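The Brulach Gate

1. Before the start

The course for the second race was set at 46 miles, from the committee line off Tlapale to the Brulach gate and back, leaving the Zindwood bank to port in both directions. Wagner Queiroz read it out from the amended sheet while Xóchitl Cortés entered the waypoints. The boat was Kakilura, a gaff schooner with a long keel, and she did not like to be hurried in light air.

The air was not light. At the dock it had been 15 knots from the south-west, with more forecast behind the front. Queiroz wanted the full main. Cortés wanted one reef tied in before they left, on the grounds that it took 300 seconds to put in alongside and a good deal longer outside the breakwater.

'We shake it out at the line if you are wrong,' she said.

'And if you are right?'

'Then we leave it where it is.'

The reef went in. The luff earing was made fast first, then the clew, then the points along the foot, tied under the sail and clear of the boom. Queiroz checked each one by pulling it. He retied the fourth from the mast and did not mention it.

Breakfast had been eaten standing up in the sailing club galley and lunch was in a sealed bag under the chart table. Neither was discussed again.
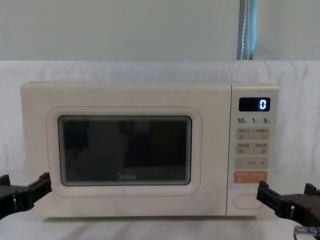 2. The outward leg

They crossed the line third, on starboard, with the fore-staysail sheeted a hand too hard. Cortés eased it and the helm went lighter. The two boats ahead had gone left for the expected shift. She looked at the barometer trace, then at the line of cloud over the headland, and held on.

The wind backed before it veered. For 40 minutes the boats on the left gained, and Queiroz wrote down their bearings at intervals in a pencilled column. He had raced with Cortés for six seasons and had learned to keep his opinion in that column. The bearings drew forward. He underlined the last one twice.

Then the rain came across the bank and the wind went round to the west with it.

'Topsail down,' said Cortés.

It was already coming. The halyard jammed at the block for a moment and Queiroz went forward on his knees, took the weight off it, and let it run. Kakilura put her rail in, came up again, and settled at a shade over nine knots. The boats on the left were now downwind and pointing the wrong way.

3. The gate

The Brulach gate was two orange buoys, and in the rain they could see one. The sailing instructions said a boat must pass between them. They did not say what to do if there was nothing to pass between.

'Come up ten degrees,' said Queiroz. He had the hand-bearing compass against his eye and water running down his sleeve. 'Another five. Hold that.'

'Have you got it?'

'I have got where it should be.'

She steered to where it should be. The second buoy showed to leeward, lying nearly flat in the current, its light out. They passed it close enough to read the number. Queiroz wrote the time and the position in the log, then the state of the light, as the instructions required.

On the return leg the sheets were eased and there was less to say. The bank went by to port as a line of brown water. Cortés gave up the wheel for the first time since the start and stood flexing her fingers.

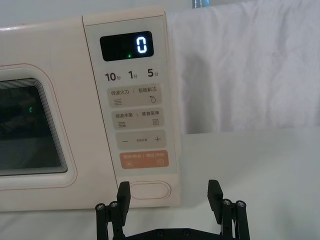 Microwave oven on a white table

4. Protest time

The protest limit expired at six. Queiroz sat in the club with the log open, making a fair copy of the gate entry, and pressed hard enough to mark the page beneath. The boat astern had asked whether Kakilura had gone through at all.

Cortés read the entry over his shoulder.

'You have left out the reef,' she said.

'It is not relevant to the gate.'

'No,' she said. 'Put it in anyway.'

He found a space in the margin, sharpened the pencil, and wrote: one reef, main, set before leaving dock, carried throughout. Then he initialled it and took the book along the corridor to the race office.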